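Workshop notebook, Okabe Room
Entry for January, afternoon session
Kept by Dalia Rebane. Copies to Miyuki Fukuda and Tzu-hsuan Cheng. 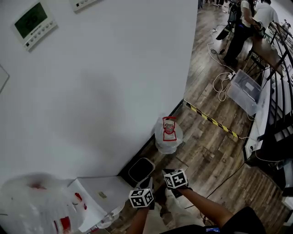

Work on the room continued from the previous entry. The purpose of the present session was to settle the arrangements for waste, for the storage of sheets, and for the division of the floor, before the room is handed to the Civdale group for its spring programme. The notes are set down in the order in which matters were dealt with.

1. Waste and bags

The small black bin is to remain on the floor by the wall. It was agreed with Miyuki Fukuda that one bin of this size is sufficient for ordinary use, provided that it is emptied at the close of each session. Packaging is not to be put in it. Cartons and film go directly to the collection point on the ground floor.

The question of carrier bags was raised again. Translucent bags accumulate in the room faster than they are used, and the present practice of leaving one against the wall and another on the white cabinet was discussed at some length. Miyuki Fukuda would prefer a single bag, hung by the bin, and all others folded and placed in the cupboard in the corridor. Tzu-hsuan Cheng pointed out that the cupboard is locked after 1640 and that a second bag within reach is of practical use to those working late. It was decided to permit the hanging bag and to keep the top of the cabinet clear from the next session onwards. Bags with red printing are to be treated in the same way as any other; they are not reserved for a particular supplier, as had been supposed by some colleagues.

2. White cabinet

The cabinet stays in its present position for the time being. The small tan label on the top has been left in place pending a reply from Gertraud Berchtold, who maintains the furniture register and may need it for her records. Colleagues are asked not to remove it or write over it.

A proposal to move the cabinet nearer to the door was considered and not adopted. It would have shortened the walk to the sink, but would also have narrowed the entrance below the 1000 mm which the building rules require. Measured with the steel rule, the remaining gap came to 11 mm less than the permitted width. I record the figure so that the measurement need not be repeated.

3. Floor marking

The yellow and black tape is retained. It shows where the boards are to be kept clear and has been accepted by the building office as adequate for the purpose. Édgar Huanca asked whether a plain tape would be easier on the eye. The reply from the office was that the striped pattern is used in every room on this corridor and that an exception would cause confusion among visitors.

The adhesive must be checked when the floor is next cleaned. In the Flaltard room, tape of the same kind left a residue on the wood which took two people most of a morning to remove. The floor here should be wiped with a damp cloth only. The soap supplied by Keketau is suitable for tiles and is not to be used on the boards.

4. Storage of sheets

Sheets are to be stored flat in the clear plastic bin, with the lid on. The bin stands on the floor beyond the tape and should be returned there after use. Tzu-hsuan Cheng has undertaken to prepare a contents card, to be kept inside the bin and legible from outside. No loose papers, pens or tools are to be put in with the sheets.

A second bin has been requested from stores. If it is of a different height, the two should stand side by side and should not be stacked.

5. Wall and control panels

The panels high on the wall are the responsibility of the building office. Settings are not to be altered by users of the room. Colleagues who find the temperature unsuitable should write to Gertraud Berchtold, giving the time and the nature of the complaint.

The wall itself is to be kept free of notices. Adhesive putty marks the paint, and the last repainting was charged to our own account. Schedules may be pinned to the board in the corridor. The black baseboard is to be dusted together with the floor.

6. Matters outstanding

Reply from Gertraud Berchtold concerning the label.
Contents card for the sheet bin (Tzu-hsuan Cheng).
Test of a damp cloth on the end of the tape, to be carried out by Édgar Huanca and entered in this notebook.
Return of the borrowed steel rule, 1000 mm, to the Flaltard room.

D. R.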